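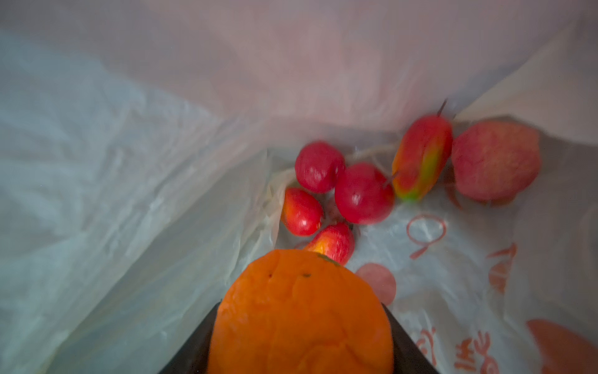
The Watton packing cell's gripper with an orange in the mouth of a plastic bag.

Fruit-packing robot back at work, with a service bill to match

WATTON – The bagging robot at Brukmont's grocery depot is running again after a rebuild of its gripper, and the company says this one will last. It said much the same in March.

The cell, supplied by Nusia, puts fruit into plastic carrier bags. It had been dropping oranges. Kyung-hwa Ha, the technician who looks after it, traced the fault to play in the joint behind the left finger, which let the two fingers close out of line.

"You could feel it by hand with the power off," Ha said. "The software was reporting a good grip the whole time."

She replaced both finger joints, reset the closing force and recalibrated the wrist camera. The work took 2 shifts, and the parts came to $232. Labor was extra, and Brukmont would not say how much.

Nusia's manual calls for an inspection every 3,000 picks. Ha now checks the fingers at the start of each shift and wipes the camera cover at the same time. Neither job appeared in the sales material, which promised a cell that would need "minimal attention."

Na-rae Shin, who manages the depot, said the target is 90 bags an hour. She declined to give the current rate, or to say how often a person has to step in when a bag folds over on itself.

"Soft bags are hard for any machine," Shin said. "We're comfortable with where it is."

A second cell is on order for the Ji site. Brukmont has not decided whether Ha will maintain that one too – she said she had not been asked.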